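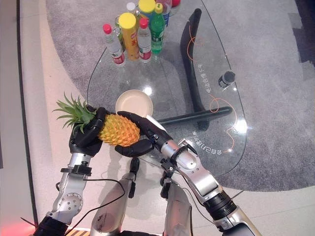

Clube de Ciências Grenik, turma de sábado

Por que o abacaxi pinica a língua?

Eu adoro abacaxi, mas depois de 2 fatias minha boca já reclama! A culpa é da bromelina, uma turminha de enzimas que quebra proteínas. E sua língua tem proteína, né?

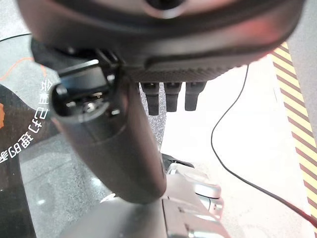
Calma, a boca se conserta sozinha. No cozido quase não pinica, o calor estraga a bromelina.
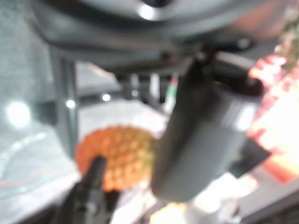
Uma fruta ou muitas?

Muitas! Cada florzinha vira um gomo, e eles crescem grudados.
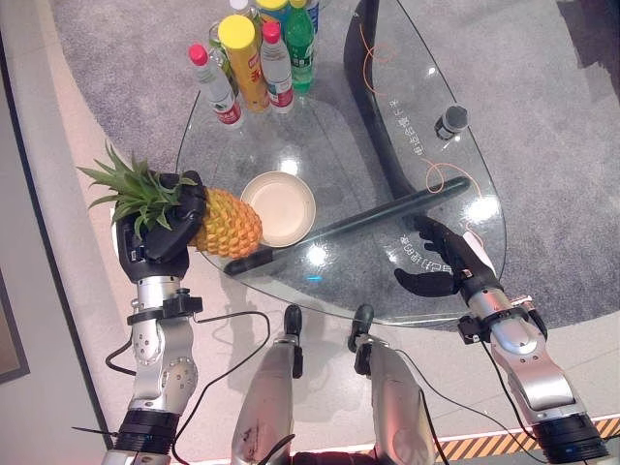
O abacaxi nasce no chão, no meio de uma planta baixinha. Cada losango da casca foi uma flor, olha só o desenho nesse amarelo. E a coroa verde, se você plantar, pode virar outro pé (o meu demorou à beça).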